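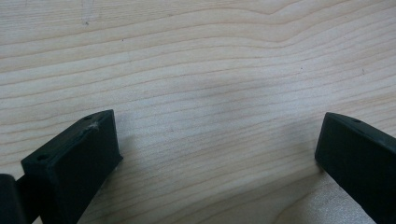

What do you need to bring to the Vokden open day at Justalberg?
Flat shoes, a pen and the booking slip. Coats and large bags go on the rack by the door, and food stays outside the hall.

Tips for visitors who want a turn at the table

The next open day is on 17 December 2020, with another in February. The hall takes 180 visitors, so book early if you want a morning place. Entry costs 2 euros, paid at the door.

Roll your sleeves up above the wrist before you pick up the grippers. Loose cuffs catch on the handles. Take off rings and bracelets and put them in a pocket.

Stand square to the table with your feet slightly apart. Keep your elbows close to your sides. Most beginners reach too far and their arms tire quickly.

Close the jaws slowly. A thin edge, such as the rim of a tray or the lip of a lid, should sit well inside the jaws before you lift. If it slips, open fully and start again.

With a lid, steady the container with one hand and work the lid with the other. Slide it a little way first, then lift.

Wipe the table before each turn with a barely damp cloth and dry it straight after. Crumbs and grit mark a wooden top when things are dragged over it. At home the same goes for a kitchen table or a workbench.

Check for fluff on the gripping surfaces. A dry paintbrush takes it off. Don't use oil or furniture polish near them.
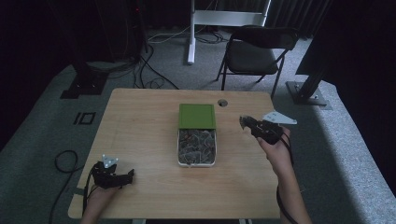 How should cables be kept at a table where two people take turns?
Lead them away from the side where people stand, leave enough slack for both arms to move freely, and coil the spare length in wide loops. Tape down anything that crosses a walkway.

The same advice suits a sewing machine or a soldering iron at home. Wind cable in the direction it already wants to go and never pull it tight round a table leg.

Folding chairs are put out for anyone who would sooner watch. Children may try the grippers with an adult next to them.

Getting there: the Zoltdale bus stops 630 metres from the entrance. Drivers should use the Paiva car park and walk across the yard. The hall measures 1,940 square metres, so agree a meeting point with your group before you go in. Toilets are on the ground floor, past the cloakroom.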